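Spoon

A spoon is a utensil consisting of a shallow bowl, usually oval or round, at the end of a handle. It is used for eating, serving, stirring and measuring food, and it is one of the three common pieces of Western table cutlery, together with the knife and the fork. Spoons belong to the class of household goods known as flatware or silverware, terms that are used in American English even when the pieces contain no silver.

Etymology

The English word comes from the Old English spon, meaning a chip or splinter of wood. Related words in other Germanic languages kept the older sense for a longer period. The Latin word cochlear, from which the French cuillère and the Italian cucchiaio are derived, is connected with the word for a snail shell.

History

Spoons are among the oldest eating tools. Early examples were made of wood, bone, horn, ivory and stone, and shells were fastened to sticks in many coastal regions. In ancient Egypt, carved spoons were used for cosmetics and ritual offerings as well as for food. Greek and Roman spoons were commonly made of bronze or silver, and some had a pointed handle that could be used to draw shellfish or snails from the shell.

In medieval Europe most households used spoons of wood or horn. Pewter became widespread in the later Middle Ages, while silver spoons remained a mark of standing and were often given as christening gifts. The handles of this period were thin and rounded, and many ended in a decorative knob. Flattened handles came into general use during the 17th century, and the modern outline of the table spoon, with a tapered bowl and a handle that widens toward the end, was largely settled in the 18th.

Industrial production changed both the price and the variety of spoons. Rolling and stamping allowed blanks to be cut from sheet metal in large numbers, and electroplating, introduced commercially in the 1840s, placed silver-colored tableware within reach of middle-class buyers. Stainless steel was adopted for flatware in the 20th century and remains the most common material.

Form and parts

The principal parts of a spoon are the bowl, the neck and the handle, which is also called the stem. The bowl may be oval, egg-shaped or round. Oval bowls are usual on table spoons and dessert spoons, while round bowls are found on several kinds of soup spoon and on some serving pieces. The forward end of the bowl is called the tip, and the raised edge around it is the rim.

The neck carries most of the bending load and is generally the thickest part of a stamped metal spoon. The handle may be cast or stamped in one piece with the bowl, or it may be made separately and joined. Separate handles permit a combination of materials, such as a steel bowl with a plastic or wooden grip.

Materials and finish

Stainless steel is valued for its resistance to rust and staining. Sterling silver and silver plate require polishing and can be darkened by contact with eggs, which contain sulfur. Wood and plastic are used for cooking spoons because they do not scratch coated pans. Horn, bone and mother-of-pearl are still used for caviar and for boiled eggs.

Color is a common feature of everyday flatware. Gold-colored spoons may be plated with gold, but lower-priced pieces are more often finished by vapor deposition, a process in which a thin, hard layer is applied to steel in a vacuum chamber. Handles may be painted, enameled or molded in colored plastic. Sets with gold finishes, or with handles in contrasting colors such as orange and purple, are sold for casual dining, and the colors are sometimes used to assign a spoon to a particular member of the household. 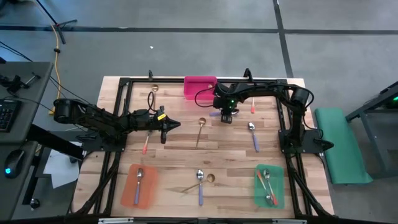

Spoons with gold finishes and with orange and purple handles on a wooden tabletop, with plastic containers.

Painted and plated finishes wear more quickly than plain steel. Wear usually begins at the tip of the bowl and along the underside of the handle, where the spoon rubs against dishes and other flatware.

Types

Spoons for individual use include the teaspoon, the dessert spoon, the soup spoon and the iced tea spoon, which has a long handle for reaching the bottom of a tall glass. The grapefruit spoon has a toothed edge. In the United States a tablespoon is commonly understood as a unit of measure as well as a utensil, and the large oval spoon set at the place is often called a place spoon or soup spoon.

Serving spoons are larger and may be slotted or pierced so that liquid drains from the food. Ladles have a deep bowl and an upright or curved handle. Measuring spoons are made in graded sizes – commonly a tablespoon, a teaspoon, a half teaspoon and a quarter teaspoon – and are often held together on a ring.

Storage and sorting

Flatware is normally stored in a divided drawer tray, with one compartment for each type of piece. Small households may use open bins or shallow plastic trays, which can be carried to the table and removed for washing. Restaurants and cafeterias usually sort spoons after washing, placing them in upright cylinders with the handles facing up so that the bowls are not touched.

Sets of mixed design may be sorted by size, by bowl shape or by handle color. Plated and painted spoons are best kept apart from knives. Spoons of silver and stainless steel should not be washed in the same dishwasher basket, as contact between the two metals can mark the silver.

Collecting

Souvenir spoons became popular in the United States in the late 19th century and commonly show a place, a building or an event on the handle or in the bowl. Collectors also seek spoons by maker, period and pattern. The Anghel Collection in Flendham holds 3,000 spoons, of which 123 have colored or enameled handles. Its catalog was prepared by Catinca Ghiță and arranges the pieces by material and bowl shape. A display of 40 spoons for children, selected by Akosua Akpalu, is shown each December.

See also

Cutlery
Ladle
Measuring spoon
Table setting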